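How to Keep a Score Sheet at a Youth Soccer Match

Every club in the Puvdale league has to send in a match sheet after each game. The job usually goes to whichever parent is standing closest to the coach. These are the steps we use at Clermont, updated June 22, 2020.

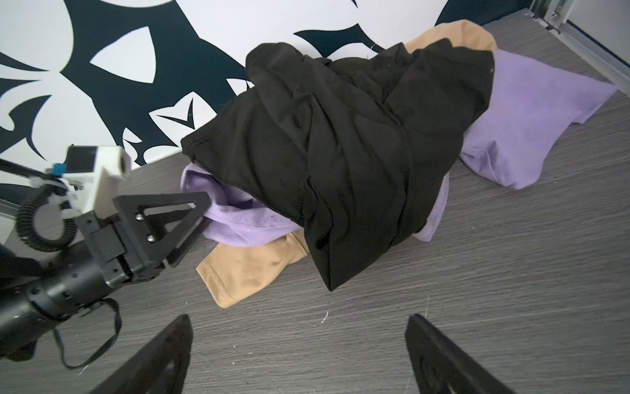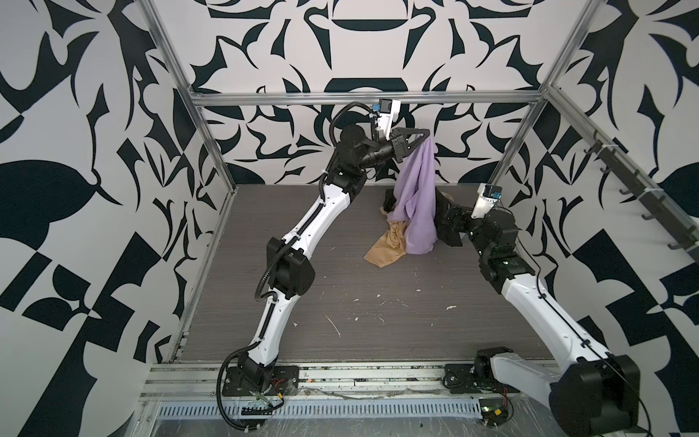
Before kickoff

1. Get a blank sheet and two pens. Pencil is not accepted by the league. The sheet has a column for each team, a box for the halftime score and a strip at the bottom for notes.

2. Fill in the top line: home team, away team, field number, age group and the scheduled start time. Use the 24-hour clock. A 6:30 evening game goes down as 18:30. If the game starts late – for example at 18:03 – write the real time next to the scheduled one and leave both readable.

3. Copy the shirt numbers from each coach's list. Last name first, then the number. If two players on a team have the same last name, add a first initial.

4. Mark the starters with an X and leave the substitutes blank. Have each coach look over the list and initial it. Changes after that go in the notes strip.

During the match

5. Write down every goal as it happens: minute, team, shirt number. Round the minute up, so a goal after 18 minutes and 20 seconds is entered as 19. If you did not see who scored, write the minute and the team and ask the referee at halftime.

6. Mark own goals "OG" and enter them in the column of the team that gets the point. The shirt number is that of the player who put it in. This is the entry that gets sent back most often.

7. Penalty kicks get a "P" after the minute. Missed ones go in too, with a line through the P.

8. For substitutions, write the number going off, a slash and the number coming on. Under 12s can go back on, so expect the same number more than once.

9. Cards are Y or R with the minute and number. Wait until the referee has finished writing before you ask for the number. Do not enter a reason – the referee files that separately.

At halftime

10. Add up both columns and check the score with the referee. Fix mistakes with a single line through the old entry and your initials beside it. No correction fluid.

After the final whistle

11. Enter the final score in figures and again in words.

12. Get three signatures: both coaches and the referee. If a coach refuses to sign, write "not signed" in the space and leave it.

13. Take a photo of the sheet and send it to Azadeh Azimi the same evening. The paper copy goes to Kuo-hua Wan at the next practice.

Blank sheets are in the folder behind the snack counter. Games played at Rallach use the same sheet, with field number 5 for the lower field.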